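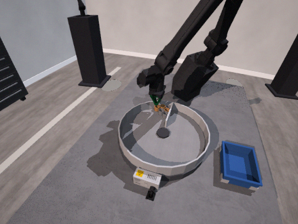
Food and drink > Frozen foods > Filled breads > Stitach

Stitach

Stitach is a frozen filled flatbread which is sold half-baked and finished at home in the oven or in a pan. It has the form of a half moon, with a thin crust and a soft filling of potato, cheese, cabbage or meat. The product was developed by the Skernwood bakery company and is now made by Gilletti, which bought the frozen part of the Skernwood business. The word is used both as a brand and, in the region where it is sold, as a common name for any bread of this kind.

Name

The origin of the name is not certain. On the oldest boxes it is written as two words, "Sti Tach", and the one-word form came with the second design of the box. The food writer Ingegerd Bråten has proposed that it comes from the stitch-like pattern on the closed side of the bread, which is pressed by a toothed wheel. The company has never confirmed this explanation. In shops the plural is usually the same as the singular, but "stitachs" is also found, mostly on handwritten price cards.

History

The Skernwood bakery made fresh bread and rolls for school kitchens and small grocery stores. Filled flatbreads were at first a product for the counter only, baked in the morning and sold until lunch. They did not keep well. The filling gave its moisture to the crust, and after a few hours the bottom became soft and could tear when the bread was lifted.

Baking the bread only partly and freezing it directly after was tried to solve this problem. The first boxes held four pieces and had two fillings, potato with onion and white cheese with dill. They were sold in the bakery's own shop and in a few stores near it. Sales in the first winter were weak, and the bakery thought the reason was the cooking instruction, which asked the customer to thaw the bread for a whole night. A new instruction allowed baking from frozen. For this the crust had to be made thinner, and the present form of the product is mostly a result of that change.

When Gilletti took over the frozen business, production was moved to a larger plant and the fresh counter version was ended. The round box with the green lid, which many older customers still connect with the brand, was replaced by a flat carton that fits better in a store freezer. The number of fillings grew to nine and was later cut again.

Ingredients and production

The dough is made from wheat flour, water, sunflower oil, yeast and salt. A small part of rye flour was used in the Skernwood recipe and was left out by Gilletti, then brought back for the cabbage variety only. The dough rests for 2 hours before it is rolled, which is long for an industrial flatbread. According to the package the rest gives a better taste, but it also makes the sheet easier to roll without shrinking.

Rolled dough is cut in circles, filled on one half, folded and closed. The closed breads go through a short oven at high heat, so that the outside becomes firm while the inner layer stays pale. They are then cooled and frozen. One finished piece weighs 137 grams in the meat variety and 117 grams in all other varieties. The difference comes from the filling — the dough circle is the same for all.

The filling is always cooked before it goes in the dough. Potatoes are steamed and mashed roughly, so that small lumps remain. Cabbage is fried slowly with caraway until most of the water is gone, and then pressed. Raw vegetables were tested for a summer variety with zucchini, but the crust became wet and the variety was not produced.

Varieties

Potato and onion. The oldest variety still on sale. The onion is fried to a dark color and gives a slightly sweet taste.

White cheese and dill. Made with a fresh cow's milk cheese. It is the only variety that should not be prepared in a microwave oven, as the cheese can separate.

Cabbage and caraway. Has the darker crust with rye. It contains no animal products, although this was printed on the box only from the third design.

Beef and pepper. Ground beef with black pepper and a little tomato. This variety needs a few minutes more in the oven.

Mushroom. Sold in fall and winter. The filling is bound with a flour sauce.

Sweet varieties with plum and with apple have been sold for limited times. The plum stitach was popular, but its filling stayed very hot after baking, and a warning had to be added to the carton.

Preparation and serving

The manufacturer recommends baking the bread from frozen in the middle of the oven, on a rack and not on a sheet, so that the bottom becomes crisp. In a pan it is prepared with a lid on low heat and turned once. It is common to brush the top with butter or oil after baking. This was done already at the Skernwood counter.

Stitach is eaten by hand, mostly as a quick supper or a late breakfast. Sour cream, mustard and pickled cucumber are the usual additions. In some cafeterias it is cut in strips and served with soup in place of bread.

Reception

Opinions on the product have been mixed. Bråten, in a column of May 13, 2012, gave it 62 points of 100 and praised the crust, but found the potato filling too dry and the cheese filling too salty. She also wrote that the Gilletti version is more regular than the old one and has less taste. Some readers did not agree and answered that the fresh bread had been very different from one day to the next.

The salt content was reduced in March of the following year. The company did not announce the change on the front of the carton, and it can be seen only in the nutrition table.

Similar products

The frozen turnover made by Ngubane is often placed next to stitach in the freezer. It is smaller, has a flaky pastry with butter and is fully baked, so it needs only to be warmed. The two are sometimes confused because of the shape. Homemade versions of stitach are usually thicker and are closed with a fork.

Related articles
Half-baked bread
Turnover (food)
Ngubane (frozen foods)
Gilletti
Skernwood bakery
Caraway in baking
List of filled flatbreads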